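Home Stories Archive Submit Contact

The Last Shop in Predbridge

The letter from Bedirent came in March and gave Silviu Cârstea 120 days. He read it at the counter, put it under the cash drawer, and sold a woman two stamps and a can of soup.

The store had been open for 19 years. Before that it was a feed shop, and before that nothing anybody remembered. Silviu had added the post office window himself, and later a shelf of birthday cards, a bread rack and a bench by the door where people waited for the bus.

Jhosep Apaza worked mornings. He found the letter while he was looking for a roll of quarters.

"They want to double the rent," he said.

"I can read."

"What are you going to do?"

Silviu said he was going to do the bread order. He did it, and got it wrong, and Jhosep called the bakery back from the stockroom and fixed it.
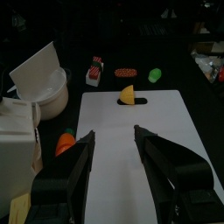
Jhosep thought they should ask the town for help, and he said so again at closing. Put a jar out, he said. Put a sign up. People drove all the way to Sedari for groceries when the roads were good, but they came here when it snowed, and they ought to hear what was going on.

Silviu didn't like jars. He swept the floor twice and went home.

In the morning there was a jar on the counter anyway, with a card taped to it in Jhosep's square printing. Silviu moved it behind the gum. By noon somebody had moved it back.

Most people put in coins. One man put in a check and told them not to look at it until he'd left. When they finally emptied the jar onto the stockroom table, it came to 3,009 dollars — enough for a lawyer to read the lease, and a little over.

The lawyer had an office above the bank in Kereama. She read the whole thing while Silviu held his hat. Then she turned back to page 2 and read that part again.

"Who told you they could raise it this year?" she asked.

"They did," Silviu said. "In the letter."

She asked if she could make a copy.
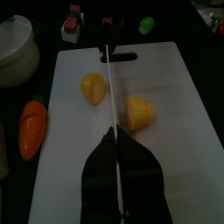 The Bench

Jhosep was sitting outside when the truck pulled in. The bus had come and gone.

"Well?" he said.

Silviu sat down next to him. He still had the hat in his hand, and he looked at the window, where the card about the bread had faded.

"We need to order more stamps," he said.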